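Comment > Technology > Repair and Reuse

News Comment Letters Events Archive

May
By Mehrangiz Nouri

Open days at robotics firms usually follow a pattern. There is a talk, there is coffee, and then a machine does something quick that has been rehearsed for weeks. I went to the one at Ekoden on a Saturday expecting the same, and came away thinking the firm had chosen a better subject than most.

Ekoden has a unit on the edge of Cirkness and works on taking old office computers apart. The firm wants the parts out whole, so they can be tested and sold again. Shredding is cheaper and most of the trade still does it. A shredder gives you metal and plastic by weight. It doesn't give you a working processor.

The visitors were let in at ten in small groups. Most of us were from repair shops or council recycling teams, and one man had come over from Falus to ask about printers. They don't do printers.

What we watched was one arm working on one desktop tower, a Dell of the sort that fills storerooms in every school and surgery. The side panel was off and the case was lying flat on a slatted metal table. A printed plate with holders of different shapes stood next to it. The cooler was already off the processor, and the gripper came straight down over the board.

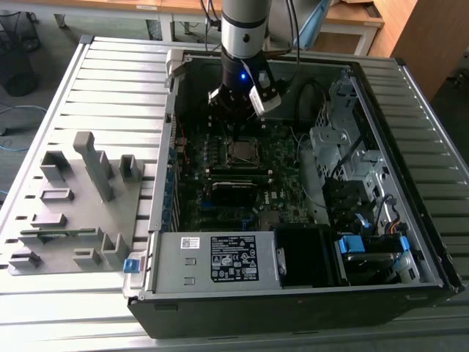 It was slow. I would guess that a person with a screwdriver and a bit of practice would beat it easily, and the engineer taking our group didn't argue when somebody said so. Her answer was that the firm can't find people who want to do the job all week. I have run a repair bench and I believe her. The first few machines are interesting. By the hundredth your thumbs hurt and you start pulling cables out by the wire.

My worry is a different one. A desktop tower is the easy case. There is space inside it, the drives sit in proper bays and the plastic tabs are coloured so you can find them. Laptops are mostly glue and small screws, and that is what offices are throwing out now. Dehghan, the shop where I used to work, took in around 400 machines last year and very few were towers.

I put this to the engineer and she said laptops were 2 years off. I have heard that figure from other people about other things. Still, she said it plainly and went back to the towers, and I preferred that to a slide.

I think councils should pay for trials of this kind, on a small scale, and should ask for the results to be published, including the parts that get broken. They should also press manufacturers to build cases that open without a fight. A robot needs that more than I do, but I would be glad of it too.

The groups after ours ran late, and the man from Falus was still asking about printers when I left.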